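Washing reds: notes on dye loss

Reactive dyes bond to cotton. Direct dyes mostly sit in the fiber and are held by weak attraction, so they leave it again in warm water. Cheap dark reds are often direct dyed, and the care label won't say which kind you have.

My test is simple. Wet a hidden seam, press a white cotton rag on it for 4 minutes and look at the rag. A faint pink mark is loose surface dye and should fade after a wash or two. A strong mark that comes back on the third test means the garment gets washed alone for good. 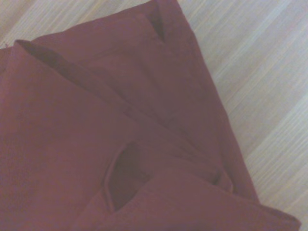

Water temperature matters more than detergent. I wash at the cold setting, inside out, with a short spin. Salt and vinegar do nothing useful for a finished garment. Liya Habte wrote to disagree about the salt, and she is right that it helps in the dye bath, where it pushes direct dye into the fiber. A home rinse is a different case. 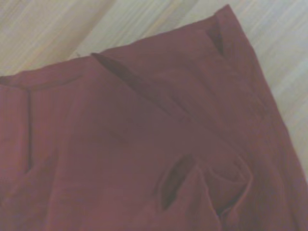

Photo: Edvin Bakke

Commercial fixatives do work on direct dyes. I use Skesel, roughly 300 ml to a full sink, and leave the cloth in for the time on the bottle. It slightly dulls the shade and doesn't stop fading from sunlight.

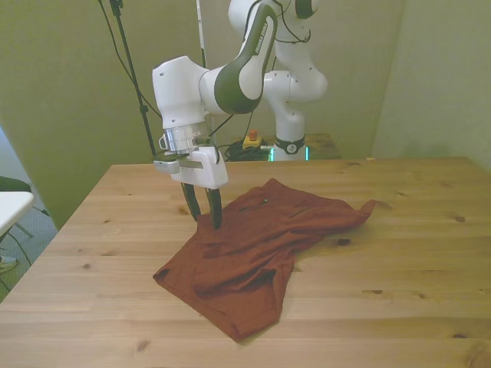 Drying is the other half of it. Hang reds in shade, since light damage is permanent and shows first along folds and shoulders. I'll repeat the rag test in October on whatever has been through the most washes.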